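Setting up and looking after a pair of hand-held grippers

I've been keeping our two-handed station running since December, and I get the same message from every new person on the team: "the left one feels weird, is it broken?" Usually it isn't. Usually it skipped the setup. So this is the routine I go through before a session, written down for Ji-hoon So, who takes over the station from me next month (hi Ji-hoon!).

You'll need a small hex key, a soft dry brush, a lint-free cloth, a roll of tape and 15 minutes. Do it with the grippers unplugged. I mean it, Aoi Hamada once had a finger close on the brush and we spent the afternoon picking bristles out.

Start with the cables. Lay each one out straight, run your hand along the whole length and feel for kinks, especially where it leaves the body. Then plug in, left first, and wait for the tracking software to find it before you touch the right. We call the left one Colia and the right one Sorosen, and if you plug them in together they sometimes come up with their names swapped, which is maddening to spot later.
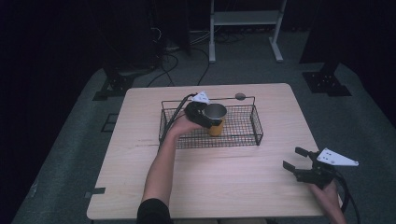 Tracking gets checked next, and you want both markers talking to the software before you go anywhere near a real task. Stand where you'll be working, arms out in front, and turn each wrist slowly in every direction you expect to use. I like to do it with a cup in the left fingers and the right gripper held open off to the side, so the two white marker plates are pointing different ways. If the pose jumps on screen, look at the plate before you blame the software. A loose one will wobble if you press a corner with your thumb. Snug it down, wipe it with the dry cloth and try again. Watch the cable too! It should have enough slack to drape over whatever is on the table without tugging at your wrist.

Now the fingers. Open them all the way, close them all the way, and do that 6 times while watching the width reading. It should come back to the same number each time you close. If it drifts, run the zero routine with the pads touching and nothing between them.

Then look at the pads themselves, with the fingers wide open and good light on the inner faces. 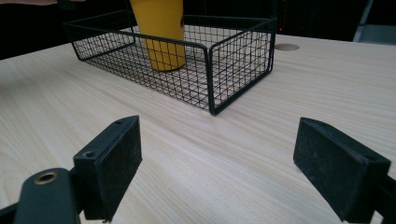 Brush from the back of the pad toward the tip, and do the top as well as the inside, going around the screw holes. Please don't use alcohol on them (Jae-hoon Bae tried it on our old set and the surface went shiny and slippery). Tape is great for anything the brush leaves behind: press, lift, fresh piece, repeat. Check that each pad sits square on its finger, and if one shifts when you push it, tighten the screws a little at a time, switching between them.

Last thing is a pick test. Lift a cup out of a basket, set it on the table, put it back, then do the same with the other hand. Play back the recording before you start the real session, and write any odd readings in the station log with the gripper's name next to them.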